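08/08/2022

Back on the Kimwood job today, and what a morning. The arm let go of a green cylinder halfway across to the holder and it went pinging off under the bench! Kiều Tăng found it with a torch (and with her knee, poor thing). I'd already stopped everything by then, so no harm done, but the log had 2 drops in it from the weekend that I hadn't been told about, and I was a bit sharp with the chap from Drendex on the phone. Must say sorry.

We spent until lunch going over the grip, very slowly, with my hand on the stop button.

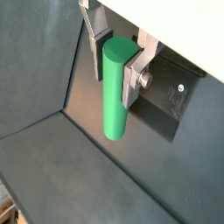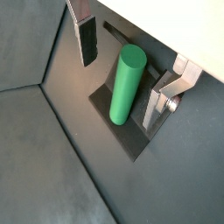 After lunch

Drendex rang back. He thinks the closing force is dropping off when the arm speeds up, and wants us at 15 per cent speed until he can come out. Fine by me. The counter says 1,918 cycles and I'd love to know when it started going soft. Kiều is for swapping the finger pad anyway, and I've said yes, if Matos have one in stock. Guard stays shut all week, even for quick jobs. Home late, beans on toast.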